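**Rultano farewell shows: quick FAQ**

Getting lots of the same emails so answers here. Will update when theres more.

**Is it really the last tour?**
Yes. Davina Sutherland confirmed it on the band's mailing list in March. 16 dates, then done.

**Who's drumming?**
Eugeniusz Śliwiński, back for the whole run. First time since the Maltberg album.

**How much are tickets?**
$80 plus fees. Mollunell is the small one, 963 capacity, so be quick.

**Presale?**
Opens 5 pm local time. Code goes to the mailing list only, please don't ask me for it.

**Supports?**
Policarpio on every date. Loud. Bring earplugs.
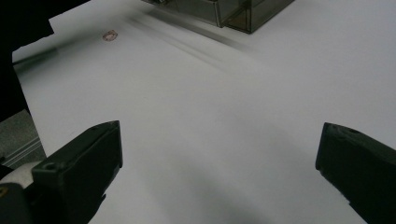
**Will there be vinyl at the merch desk?**
Grey reissue of the first LP, two per person. Tour shirts too, colours not sorted yet.

**All ages?**
Most are. Mollunell is licenced, 18 and up. Check your ticket.

**Can I get a refund?**
Ask whoever sold you the ticket. We're just a fan site, cant help sorry.

Elisa Zanetti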